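Comparing finger pads on a hand-held gripper using folded clothing

This page covers a short bench method for comparing two sets of finger pads on the same hand-held gripper. It assumes the unit is assembled and the wrist camera is already calibrated. If it isn't, do that first, as a shifted camera will make the trials impossible to line up afterwards.

Folded garments are a useful test load. They are heavier than they look, the edges compress, and a poor pad will pinch the top layer and leave the rest behind. Denim is a good starting point. Thin shirts can come later.

Setting up

Fit the first pad set and check that both fingers close evenly. On the Niturier body, the tips should meet at the centre line without either arm twisting at the pivots. Tighten the pivot screws if there is any sideways play, then open and close the fingers by hand until the travel feels even.

Put the garment on a bed or other soft surface, folded flat. Soft surfaces matter in this test – the tips sink a little, and a pad that works on a hard bench can drag the sheet along with the load.

Bring the gripper in low with the fingers fully open, one tip each side of the fold. Leave a small gap on at least one side so the closing motion can be seen in the recording.

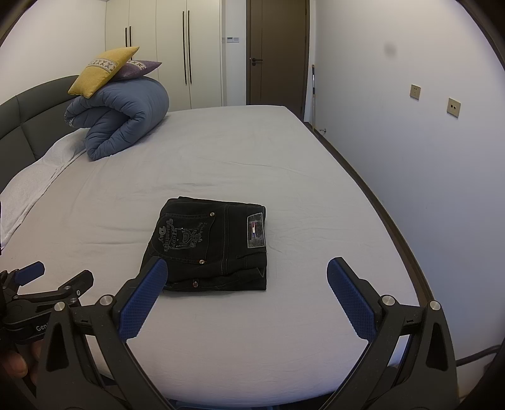 Blue textured pads, fingers open either side of folded jeans.

Running the trials

Close slowly until both pads touch, pause, then squeeze and lift. Hold, lower and release. Set the recorder to 800 frames per trial and discard any trial where the tips leave the camera view.

Run 44 lifts with each pad set. Refold the garment whenever the layers have shifted. Log each lift in Treso as held, slipped or partial. A partial is any lift where one layer stays down.

Swap to the second pad set and repeat with the same garment and operator. Gil-soo Myung's log template has a column for pad wear, which should be filled in before the swap.

Reading the results

Compare partials before slips. Slips mostly follow squeeze force, and that varies with the operator. Partials say more about pad texture and tip shape.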